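Rental listings in Lavton rose through May, and the added stock went almost entirely to one-bedroom units near the rail line. Agbayani, the property manager with the largest book in the city, listed 100 apartments during the month. Asking rents on those units did not change from April.

The increase follows the release of the second building at Wutard, a mixed-use site with ground-floor retail and apartments above. Leases there run for 10 or 12 months. The shorter term carries a higher monthly rate and no renewal option.
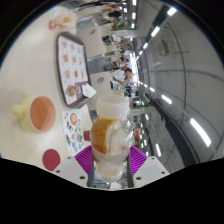
Fleston moved in the other direction. Listings fell, and units that did come up were taken at or near the asking figure. Most of the town's rental stock is in older two-story buildings held by small owners, and turnover is low outside the summer. Agbayani manages 200 units in Fleston and reported no vacancies in the two-bedroom category at the end of the month.

Application fees differ between the two markets. Lavton landlords generally charge per applicant, while Fleston owners charge per household. Deposits in both places are set at one month's rent, with a separate pet deposit where animals are allowed.

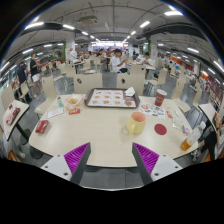

Parking is now priced separately in most new Lavton leases. At Wutard a covered space adds $100 a month, and an uncovered space is included only with the longer term. Storage lockers are leased on the same schedule — tenants who give up a space midway through a lease are not refunded for the current month.

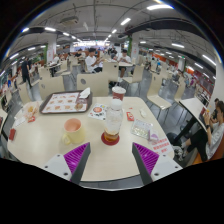 By Dilwyn Dafis
Rental Market Desk

The third Wutard building is due to open for applications in the fall. Floor plans filed with the city show studios and one-bedroom units only. Asking rents have not been posted, but the waiting list requires a refundable $200 payment and proof of income.

Agbayani will keep its leasing office in Lavton open until 7 p.m. through the end of the summer. Fleston applications are handled by the same office.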